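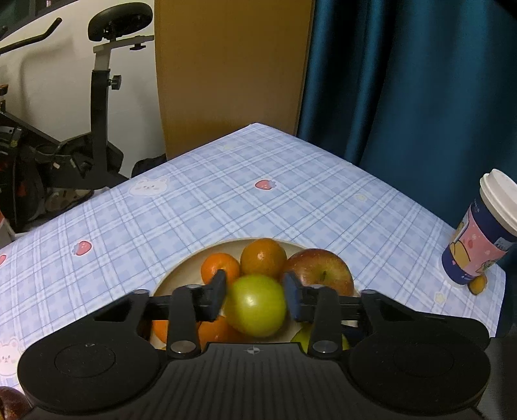

Figure 2.1 A green apple above a round wooden bowl.

Chapter 2
Ripening and Storage of Fruit

Fruit remains alive after it has been picked. It continues to take in oxygen, to use up its stores of sugar and acid, and to give off carbon dioxide, water and heat. The grower, the shipper and the shopkeeper all work against this slow process, and much of the trade in fresh produce depends on how well they manage it.

Chapter 1 dealt with the growth of fruit on the tree. The present chapter follows the crop from harvest to sale. Section 2.1 explains respiration and the part played by ethylene, the gas that sets ripening in motion in apples, pears, bananas and tomatoes. Section 2.2 turns to the cold store, and Section 2.3 to losses in transport and handling.

Fruits are commonly placed in two groups. Those in the first, called climacteric fruits, show a sharp rise in respiration as they ripen and may be picked while still firm. Those in the second, which include grapes, cherries and oranges, show no such rise and must be left on the plant until they are fit to eat. Skin colour is an uncertain guide to ripeness in either group. Some apple varieties stay green when fully mature - others redden weeks before their starch has turned to sugar.

Case study: the Clillcombe store

The fruit store at Clillcombe was built to hold 400 bins of late apples. In its first season the fruit softened early, and the growers asked Lavanya Mathew to examine their records. She found that bins picked over 39 days had been placed in a single chamber, so that ripe fruit was giving off ethylene beside fruit that had barely matured. The store was divided before the following November, and each chamber was then filled and sealed within one week. Tassanee Thaweesak later applied the same plan to pears at Kaewkla, with some changes to the temperature. Both sets of records are used in the exercises for Section 2.2.

Key terms

respiration
ethylene
climacteric fruit
starch test
controlled atmosphere

2.1 Respiration after harvest

The rate at which a fruit respires depends chiefly on its temperature.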